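# Break Room and Supply Closet — Monthly Fire and Housekeeping Check

Site: Zilton, Building 2. Completed in December, start 7:40 a.m.

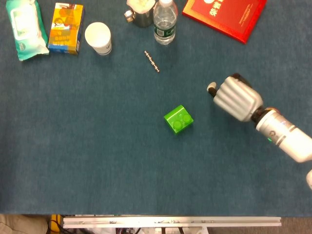
Mark each line OK, FIX or N/A. A FIX line needs a comment and a work order before the sheet is filed. Lines left blank are treated as FIX.

## Exits and access

- [x] Corridor door closes and latches without help — OK
- [x] Clear width in front of exit at least 900 mm — OK
- [ ] Exit sign lit on battery test — FIX. Dropped out early in the test. Battery pack is the old Cumitz type. Replace the pack and retest.
- [x] Floor free of trip hazards — OK. Mat edge taped last month, tape holding.

## Electrical

- [x] Outlets by the sink trip on test button — OK
- [ ] No extension cords in permanent use — FIX. One cord runs behind the refrigerator to the microwave. Same comment as last month. Needs a new outlet, not a shorter cord.
- [x] Microwave door seal and hinge — OK
- [x] Panel cover closed, circuit list readable — OK. Circuit 2 relabeled in pen; print a proper label.

## Fire equipment

- [x] Extinguisher on bracket, pin and seal in place — OK
- [x] Gauge in green — OK
- [x] Smoke detector test — OK. Heard from the loading door.
- [ ] Top of storage at least 770 mm below sprinkler heads (site rule) — FIX. Paper goods on the top shelf are over the line by some 40 mm. Move one layer down.

## Chemicals and supplies

- [x] Zodent descaler in original bottle, cap tight — OK
- [x] Cleaning products stored below food items — OK
- [ ] Safety data sheets current — FIX. Sheet for the Malý floor cleaner is the previous version. Supplier has been asked for the new one.
- [x] Spill kit sealed — OK

## Water and waste

- [x] No leak under sink — OK
- [x] Hot water tap guard fitted — OK
- [x] Trash can lid closes — OK
- [ ] Floor drain cover secured — FIX. One screw missing. Size not stamped; take the other screw along to match.

Carry-over: extension cord, floor drain. Both go to the top of the next sheet. The sprinkler clearance line is to be rechecked before the next paper delivery.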